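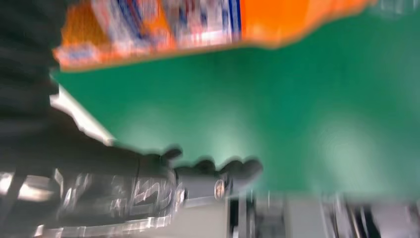
4. Setting the motion gate for the wrist camera

The motion gate is the part of Flonard that decides which wrist frames may go to the detector and which ones must wait. In the standard installation it is switched on, but its limits are only a starting point and every cell needs its own. When the wrist view is smeared, a large orange package is still easy to find by its color against a green surface, while the printing on its label area cannot be read at all. For this reason the gate has two outputs. Frames of the first kind are good enough for coarse position, and frames of the second kind are good enough for labels and for grasp points. Please complete Section 3 (hand-eye calibration) before you begin. If the calibration is changed later, the gate must be set again.

4.1 Before you start

You need the following:

- Flonard installed on the cell computer, with the Drosano driver running
- the hand and the wrist camera connected, and both shown as "ready" on the Devices page
- one package with printed text, of the kind you will use in production
- a user account with the role Engineer

The work surface should be of one color. A surface with a pattern can also be used, but then please do Section 4.5 two times, once with the package and once without it.

CAUTION: During steps 4.3 and 4.4 the arm moves by program and does not wait for the detector. Keep all persons outside the guarded area. The emergency stop must be in reach of the operator.

4.2 Open the gate page

1. Log in to Flonard and open Perception, then Wrist View, then Motion Gate.
2. Set Mode to Observe. In this mode the gate calculates its score but does not hold back any frame.
3. Check that the live view is updated. If it is gray, go back to the Devices page and restart the Drosano driver.
4. Press Load Defaults. The field Sharpness Limit shows 492 and the field Settle Frames shows 13.

Note: The sharpness score has no unit. It depends on the lens, the light and the exposure, so a score from one cell cannot be compared with the score from another cell. Customers sometimes send us only the score and ask if it is good. We can't answer this without a saved recording.

4.3 Draw the self mask

The hand and the wrist parts are seen in the same place of the view in most poses. Bright metal there gives strong edges, and the gate can take them for a sharp picture when the rest is smeared. The self mask removes this region from the score.

1. Press Self Mask, then New.
2. Open the hand fully with the jog panel.
3. Draw a closed line around the hand and around every wrist part that you see. Leave a small margin on the outer side.
4. Close the hand slowly and watch the view. If a finger comes out of the line, make the line larger at this place.
5. Repeat step 4 with the hand half open.
6. Run the program mask_sweep at low speed. It turns the wrist through its allowed range. The arm itself may come into view at some angles.
7. Where the arm comes into view, press Add Pose Mask and draw it for this pose only. Do not add it to the general mask, or you will lose too much of the view.
8. Press Save.

Note: Light spots that move over the work surface are not part of the self mask. They are handled in 4.5.

4.4 Record the reference motion

1. Place the package at the taught start point.
2. Select the program gate_reference. It approaches the package, lifts it, carries it to the second point and puts it down.
3. Set the speed to the value you want to use in production. A recording at slow speed will give limits that are too optimistic.
4. Press Record and then Run. The recording stops by itself after 3,132 frames.
5. Look at the graph. You should see a low score during travel and a higher score when the arm stands still. If the line is flat, see 4.7.
6. Save the recording. The file format is Sial, and it also contains the joint speeds, which are needed in the next part.

If the package slips during the run, stop, delete the recording and repeat. Do not cut the recording and join the parts, as the time stamps will not fit.

4.5 Set the limits

1. Open the recording and press Split by Speed. Flonard marks the frames in two colors, moving and standing.
2. Move the Sharpness Limit slider until almost all standing frames are above the line.
3. Go through the moving frames that are also above the line. Look at each one. When the reason is a reflection on the work surface, turn on Ignore Soft Highlights and look again.
4. Set Settle Frames. This is the number of frames in sequence that must pass before the gate opens for labels and grasp points. A lower value makes the cell faster, but the first frame after a stop is often still a little bit soft.
5. Set Coarse Limit. It must be lower than the Sharpness Limit. Frames between these two values are used only for the color region and the coarse position.
6. Press Replay and let the complete recording pass through the gate.
7. Change Mode from Observe to Active and press Apply.

CAUTION: Never set the Coarse Limit to zero. The planner would then accept every frame, including frames taken during fast wrist rotation, and the coarse position can jump. The arm may follow this jump.

4.6 Connect the gate to the planner

The planner Flolerov asks the gate for permission before it uses a new object position. You must tell it how long it may wait.

1. Open Planning, then Flolerov, then Inputs.
2. Under Wrist View choose "Gated, two levels".
3. Enter the waiting time. We use 2,000 ms in our own cells.
4. Under "When time is over" choose Stop or Use Last Coarse. For a new installation please choose Stop.
5. Save and restart the planner. A restart of the complete cell is not necessary.

4.7 If something is wrong

The graph is flat. The self mask is probably too large, or the exposure time is set to automatic. Set the exposure to a fixed value and record again.

The gate never opens. Lower the Settle Frames by one or two and watch the score while the arm is standing. If the score goes up and down, check the camera holder for a loose screw.

The package is found but the label is not read. Look in the log if the frame had the mark C (coarse). If yes, the gate works correctly and the arm needs a longer stop at the reading point. If the mark is F (full), the problem is in the label reader, see Section 6.

The package is lost when it is close to the border of the view. The color region needs a minimum visible area. Change the approach pose so that more of the package stays in view. Making the minimum area smaller also helps, but then other objects of the same color can be taken for the package.

Questions about this section go to Thongchai Yensuk, perception tools. Please attach the Sial recording and the gate log from the same run.

Section 4 last changed: 11 October 2023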